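Brilach Table Kit

The Brilach Table Kit (often just "the Brilach", or BTK in forum posts) is a simulated tabletop manipulation package sold by Ponia, a small software firm. It bundles a single-arm robot model, a set of rooms and tables, a library of household objects and a scoring tool. Buyers use it to train and test picking policies before going near real hardware. First sold in December as a download, no physical parts.

Background

Ponia started out making floor and wall textures for architects. The robot side came later, when Amarachi Okeke joined as lead developer and began reusing the firm's interiors as backdrops for grasping tests. Early builds had one room and one table. The name comes from the street where the first office was, according to the release notes, which give no more detail than that.

A predecessor, Ung, was free and is still downloadable. Ung had flat gray floors and primitive shapes only (cubes, cylinders, a sphere that rolled forever). Unsupported now. Scenes made in Ung do not open in Brilach without the converter, and the converter loses the joint limits, so check those by hand.

Contents

The standard license covers:

The arm model, with a two-finger gripper and a wrist camera
50 room interiors, with tables in several shapes
The object library: fruit, drinks containers, cups, baskets, some tools
The task editor
The scoring tool, called Dretham

Dretham is also sold seperately, for people who already have a simulator they like.

Operation

A task is built by choosing a room, a table and a handful of objects, then writing a goal in plain language. "Put the apple in the basket" is the one in the tutorial. The editor scatters the objects, checks nothing overlaps, and saves the layout with a seed number. Same seed, same layout. Objects can be set upright, on their side or left to the physics to decide, which is how cans end up lying near table edges.

Control is by joint position or by gripper pose. Pose is easier to start with. Joint control is faster and most of the published user scripts assume it, so beginners tend to get stuck at that point and go ask on the forum.

Up to 1,000 layouts can be queued overnight on the standard license. The studio license has no cap.
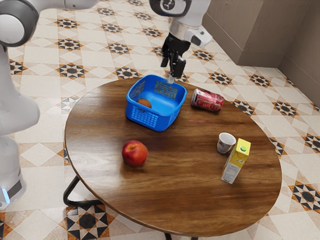
Lighting is set per room and can be randomized. So can floor patterns, and the manual recommends leaving that on: policies trained over one plain floor did badly in Ponia's own tests once the tiles changed. Gloss on the table tops is a separate slider. High gloss gives reflections that confuse some depth estimators. Turn it down for a first run, put it back up later.

Scoring

Dretham gives each attempt a result out of 3. One point for reaching the right object, one for lifting it, one for leaving it where the goal says. Partial runs keep thier points. Knocking a different object off the table costs nothing by default, a choice many users have complained about; a penalty can be switched on in settings, under Extras and not under Scoring where you'd expect it.

Results export as a spreadsheet or as video. Video export is slow.

Licensing and requirements

Three tiers: student, standard, studio. Student is the same software with fewer rooms and no batch queue. All of them need a dedicated graphics card. Installing takes about 2 hours on an ordinary connection, mostly the textures. Updates are included for the first year, then paid.

Refunds are given if no batch has been run. After that, no.

Reception

Mostly favorable among teaching labs, who like the ready-made rooms and the tutorial. The object library got the most praise, for printed labels and fruit that isn't perfectly round. Criticism has centered on the contact physics. Thin-walled items slide more than they should, and baskets can creep along the table when the gripper presses on a rim. Okeke has acknowledged the basket problem on the forum and posted a friction setting that helps somewhat.

Other complaints: only one arm per scene, no soft objects such as cloth, and a manual that still has Ung screenshots in a couple of chapters.

Version history

Version 1 shipped with the rooms and the arm, scoring by hand. Version 2 added Dretham, floor randomizing and the batch queue, and fixed a crash when a cup was placed inside another cup. A patch dated 2 March 2025 corrected the wrist camera offset, which had been slightly wrong since launch. Anyone with data recorded before the patch should re-export it; the saved seeds still work. Dual-arm support is listed on the roadmap with no date.

See also

Ung (simulator)
Dretham scoring
Tabletop manipulation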